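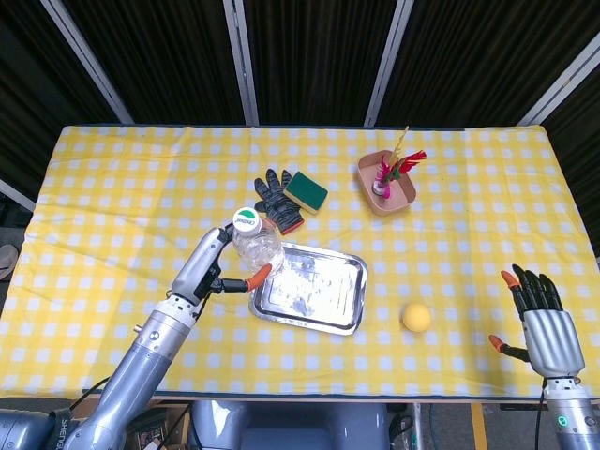 The town of Perkville stopped trusting its tap water in May, on a Wednesday, when a main broke under MacLeish Street and the kitchen faucets on the east side ran the color of weak tea. The city fixed the pipe in 19 hours. The water tested clean by the end of the week, and it has tested clean ever since. Most people on the east side still don't drink it. They drink from clear plastic bottles with ridged sides and white caps, the kind that stands on a yellow gingham tablecloth as easily as in a cup holder, and they buy them by the case.

Lutz Steinbach runs the water department out of a brick building behind the fire station. He has had the job for 23 years. He keeps the test reports in a binder at the front counter, where anyone can read them, and he says few people have asked to.

"I can show them a number," he says. "A number doesn't taste like anything. They remember what came out of the faucet."

The main that broke was cast iron, laid when the Folla shoe plant was still hiring. Pipe of that age builds up a crust of rust on the inside. It does no harm as long as the water moves past it the same way every day. When the pipe let go, the pressure dropped all over the east side, and water that had always flowed downhill from the tower was pulled back the other way. The crust came loose. Crews opened hydrants to flush it out, and for two days the gutters on MacLeish ran brown.

The department sent a notice telling people to boil their water. A second notice, lifting the first, went out by mail and reached some houses late. Orvokki Turunen got hers after she had already been using the tap again for several days. A neighbor had told her it was fine.

"So then I wondered what the neighbor knew," she says. She is a retired school nurse and has lived in the same house since she married. She washes vegetables in tap water and makes coffee with it. For a plain glass of water she opens a bottle, and she admits she can't defend the difference.
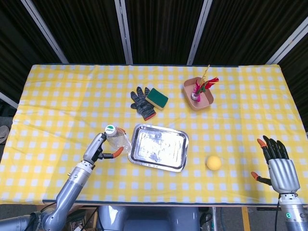 The cost adds up slowly enough that people don't look at it. Edgardo Umali, who owns the grocery at the corner of MacLeish and Third, used to keep bottled water on one low shelf near the charcoal. Now it has half an aisle, and he takes a delivery every morning at six. He makes very little on a case. It is heavy, it takes up floor space, and in summer the pallets have to come inside. He stocks it because customers who come in for water also buy bread.

His own family went back to the tap in the fall. His wife filled a pitcher and put it in the refrigerator without saying anything, and after a while the kids were drinking from it.

Then there are the empties. Perkville picks up recycling every other week, and the bins on the east side are full well before the truck comes. Gebremedhin Gebremichael drives that route. He says bottles with the caps left on are the hardest to deal with, as they hold air and won't flatten, so the truck fills up before it is heavy. He now makes an extra trip to the transfer station on most runs - 2 extra after a holiday.

The city's answer so far has been pipe. A project called Flesari, named for the engineer who drew the original water map, will replace the old iron on the east side over the next several years. The first stretch is 600 feet long and runs from the fire station to the Lutheran church. Seung-woo Yoon, who manages the work, goes door to door before each block is dug up. He leaves a card with his phone number and tells people when their water will be off. He also tells them it may look cloudy when it comes back on, and to run the cold tap in the bathtub until it clears.

He thinks that last part matters more than the pipe does. On the night of the break, people called the department and got a recording. A few of them still bring it up when he knocks.

Turunen's block is due to be dug up next. She has Yoon's card on her refrigerator, under a magnet, and a case of water in the hall closet.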